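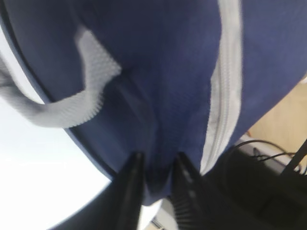

The bag was navy blue, with a gray handle and a gray zipper, and it had been on the top shelf of the hall closet since May. She took it down and put it on the bed and opened it to see if anything had been left inside. There was a bus ticket from Pirkov to Butance and a sock that did not belong to either of them.

She threw out the ticket and kept the sock.

Her mother had called at six in the morning. The house in Butance was sold. The people wanted it by the end of the month, and whatever was still in the back bedroom would go out with the trash. Her mother said this the way she said everything on the phone, fast, as if the call were costing her.

"How much is there?" she asked.

"One bag," her mother said. "If you fold."

So she was packing a bag in order to empty it and fill it again. She put in a nightgown, a toothbrush, two sweaters and the good scissors. Her husband stood in the doorway eating toast.

"Take the suitcase," he said.

"The suitcase has the bad wheel."

"You could carry it."

"Then I might as well take the bag."

He thought about that and went to find his shoes.

The bus left at 7:18 and cost 40 a seat, up from what it was last year. She sat on the left, where the heater worked, and held the bag on her knees. It was wide for a lap. The zipper stuck a little before the end, as it always had, and she ran it back and forth until the man across the aisle looked over. Then she stopped.

At Bolline they waited for a second driver. She got off and bought a coffee and got on again. Snow was lying along the fences but not on the road. She had made this trip the other way at nineteen, with the same bag and no coffee, and had told her mother she would be back in four weeks for the rest of her things.

The back bedroom was colder than the other rooms. Her mother had stripped the bed and laid everything out on the mattress. There were school reports, a green dress, a box of buttons, a swimming certificate and a plush gorilla named Kong with one ear sewn back on in the wrong thread.

"I did that ear," her mother said.

"I know you did."

They folded. The dress went in first, then the papers, flat against the side so they would not bend. The buttons rattled. Kong would not go in with the sweaters, so she took one sweater out and put it on over the one she was wearing.

Her mother held the two sides together and she pulled the zipper. It stuck where it always stuck.

"Push down," her mother said.

She pushed down, and it closed.

They stood looking at the mattress. Then her mother went to put the soup on, and she carried the bag out to the hall and set it by the door, next to her mother's two boxes.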